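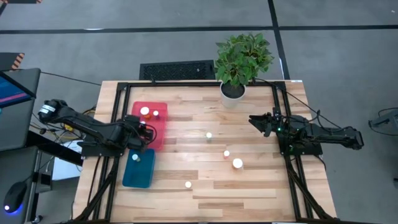 2021-08-23

Tray sorting, second go. Present: me, Aba Kyei for the first half.

Starting with the question I keep asking and keep not getting an answer to: what is the red and blue supposed to buy us? The Ronlow sheet says two colors side by side "removes the decision." I don't see how. You still have to decide which thing goes in which tray. All the color does is let you say "red" instead of "the one at the back," and I could say that before.

Anyway. Set up the way the sheet wants it. Both trays at the left end of the table, blue next to red, right half of the wood meant to stay bare so there is room to put things down. Bottles go in red. Blue is for whatever isn't a bottle. That is the whole rule. The sheet takes a page and a half to say it and then has a box for your initials.

Aba's view is that I am being unfair and that the April try went badly because we had three trays and no rule at all. She may be right about April. The notes from then are thin. They say "trays swapped, restarted" and then there is a coffee ring and nothing else. I would not build an argument on that, and I told her so.

Things I did check this morning, for what they're worth:

Tray position. Pushed them up close to the left rail. If they sit further out they creep toward the middle every time somebody takes a bottle out with one hand. Close to the rail they can still creep, but only one way. Did not tape them down. Tape was suggested in April and I still think tape is how you end up with a table nobody wants to clean. Marked nothing on the wood either.

Rounded corners. The red tray has them, and small stuff ought to be easier to sweep out of a rounded corner than a square one. Ought to be. I tried it with a few crumbs of packing foam and they stuck in the corner anyway, so I am filing this under things the catalog says. The Jomus catalog, to be exact, 235 pages and not one of them with the inside measurements of a tray. They give you the outside. I can measure the outside from here with my arm.

Surface. I'm fond of this table but I don't know that the strips help anybody. Light and dark wood running lengthwise, and anything small and tan goes missing on it at once. Lost a paper washer for a good while. Aba found it. Would a plain sheet under the work be better? Probably. Would somebody then want it in a third color? Certainly.

Bottles. Amber or orange with white caps, easy to pick out against the wood, harder to pick out once they're in the red tray. I raised this in April and was told it was in my head. I raised it again today. Warm color in a warm colored tray is a poor choice if you want to see from across the room what's in it, and seeing from across the room was one of the four selling points on the sheet. If we swapped and put bottles in blue they would stand out a good deal more. The sheet has red for bottles in bold type, so red it is until someone at Ronlow tells me why.

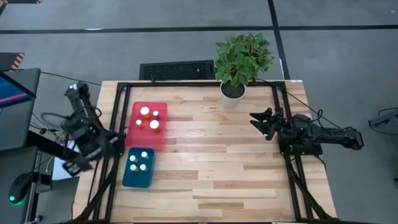 Caps next. The white caps are doing most of the work, in my opinion. I can spot a cap long before I can make out the body of the bottle. So if anyone wants to claim the color scheme is what made the sorting easy, I'd like to see it done once with caps that match the tray. Aba said that would prove nothing, you'd only be making it hard on purpose. I said yes, that's what a test is. We left it there.

Standing or lying down? The sheet doesn't say. Standing is easier to count, and they go over if you bump the tray. Lying down they roll into each other and you have to turn them to read anything. I'd go for standing and see who complains.

On the money side, Appiah quoted 349 for the full set of trays with lids. We do not need lids. I asked for a price without them and got back the same number with the lids described as complimentary. Ranora came in at 1121 for what looks to me like the same trays plus a rack, and the rack won't fit under the window. Not answering either of them this week. Two trays cover what we do at this table, and I haven't heard a reason to have more.

Where I stand: the rule is fine. One kind of thing per tray, trays always in the same spot. I'd have signed that in April without the page and a half. The colors I'm not sold on, and the bold type even less.

To do

Swap red and blue for one session, same bottles, same person, and write down honestly which was easier to check from the door. I should not be the one who checks, I've already made up my mind. Aba has agreed to do it if I don't talk while she's looking.

Ask Ronlow where the "removes the decision" line comes from. Expect no reply.

Measure the inside of both trays and write it on the underside in pencil. Red is on my list first.

Find the April sheet with the sketch on the back. Aba thinks it's in the gray folder. I have looked in the gray folder — twice — but she hasn't, so it may yet turn up.

Initials box left blank for now.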